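3.2 Preparation of the drink bases

Work at the Clidside site followed the same bench routine as in the first round. Each base was mixed in a large pitcher, stirred until no solids could be seen, and left to stand for 5 minutes before any was poured off. Portions of 200 ml went into capped bottles. Fruit was cut into chunks and kept in a bowl until it was needed.

Coloring was added by drop, and the count was written down at once. Two batches from July were dropped from the analysis after Chaminda Dewan found that the drop counts had been entered against the wrong recipe -- the Tautahi base had been logged as Trikgate. The remaining batches were checked against the paper sheets.

We did not fix the layout of the table. Small measures, pitchers and the scale stayed within reach, but their order was left to whoever was mixing. Figure 2 shows one such layout, with bottled liquid at the front and the weighing and measuring items farther back. Differences in layout are taken up in Section 5. 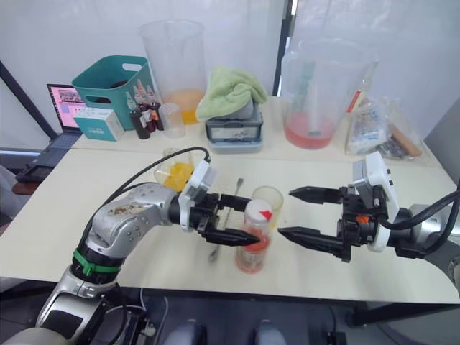
Figure 2. Mixing table with a capped bottle of red-orange liquid, measuring vessels, dropper bottles and a digital scale.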